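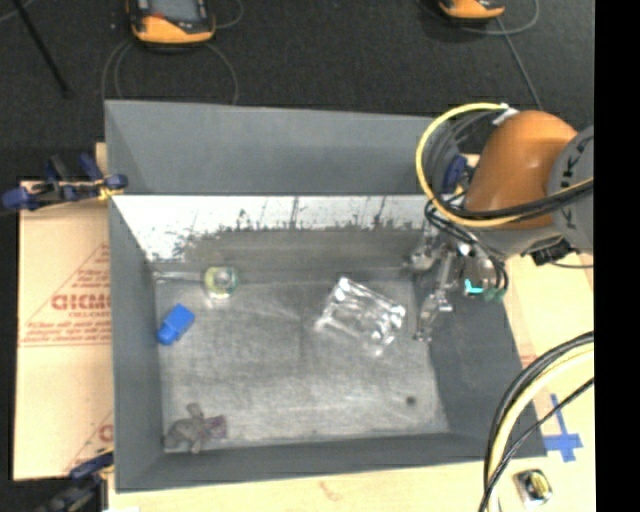 Lecture notes, unit 6: Learning grasp success from trial data

Reading before lab: the Povico handout on bin picking, sections on labels and on sampling.

The problem

A robot has to take objects out of a bin one at a time. It has no models of the objects. It gets a picture of the bin and must choose a point, a hand angle and an approach height. In the classical method you fit a known shape to the sensor data and look up a stored grasp. That works for machined parts. It works badly for a plush toy, and worse for a clear plastic tray, where a depth sensor often returns holes or the depth of the floor underneath.

The method in these notes skips the shape step. We train a network to answer one question: given this image and this proposed grasp, what is the chance that the hand comes up holding something?

Collecting the data

The Lengyel set used in this course has 2,000 grasp attempts, collected in the Nustgate lab. Each attempt is stored as an image taken before the motion, the grasp that was tried, and a label of 1 or 0. The label comes from the finger gap after the lift. If the fingers have closed all the way, the attempt is a 0.

Two known faults in the labels:

Thin items can be held with the fingers almost closed and get marked as failures. The threshold was changed partway through collection, so the first 600 attempts are noisier than the rest. Use the column called gap_mm if you want to relabel them yourself.

An object pinched against a wall may lift and then drop during the return move. These are marked 1, as the gap is read at the top of the lift.

Sampling grasps

Uniform random sampling over the bin floor wastes most attempts when the objects are spread out. In sparse bins, most random points land on bare metal. The second round of collection drew half its points from the current network's top choices and half at random. Keep the random half. Without it the network never sees its own blind spots, and objects in corners stay untried.

Result

Random grasps succeeded 28 percent of the time. The trained network reached nearly 70 percent on objects it had seen in training. On new objects the drop was largest for transparent ones. Scratches and bright reflections on the bin floor also drew false high scores. The Skutolthorpe replication used a matte black bin and did not see this second effect.

For lab

Train on the full set, then again without the first 600 attempts. Plot both curves on one axis. Bring the plot and your list of the ten worst false positives.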